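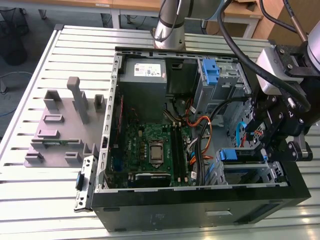
3.2 Collection of demonstrations

Demonstrations were gathered on a single bench with one arm and one gripper. A fixed view covers the tower, the fixture and the approach of the arm, and a small camera at the wrist covers the fingers and whatever lies just past them. Both streams are stored with joint positions, gripper opening and the operator's commands. The fixture is bolted at a known pose; the tower is not, and it is shifted by hand between episodes so that the policy cannot learn a fixed path to the drive bays.

We recorded 470 episodes in November, of which 75 were set aside for testing before any training was done. Each episode covers one stage of the task: approach to the bay, contact with the release tab, removal of the drive, or return to the start pose. Stages were kept apart because operators tended to pause between them, and long pauses were copied by the policies in our earlier trials (Liao and Samir, Section 5).

The drive bays proved the hardest part of the case. The blue tabs are easy to find by colour, but the power and data leads run close to the sockets and may cross the line of approach.

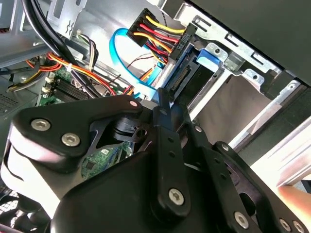
A lead that touches a finger changes the measured force by an amount close to that of the tab itself, so force alone was not enough to mark the moment of contact. Labels for contact were therefore placed by hand, using the wrist view first and the fixed view where the two annotators disagreed. They disagreed on 23 episodes, and 19 of these were settled on a second viewing. The other four were dropped from the training set.

Lighting was left as found. Bare metal and pale surfaces close to the wrist camera can saturate, and exposure was locked at the start of each session to stop the image from shifting in brightness as the arm moved. Some detail is lost in the bright areas as a result.

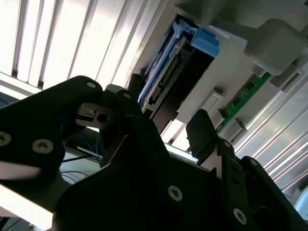

Figure 4. Wrist view with the gripper close to a drive in a blue carrier. The slatted panel at upper left is close to saturation.

Episodes were stored in the Anamix format and resampled to a common rate before training.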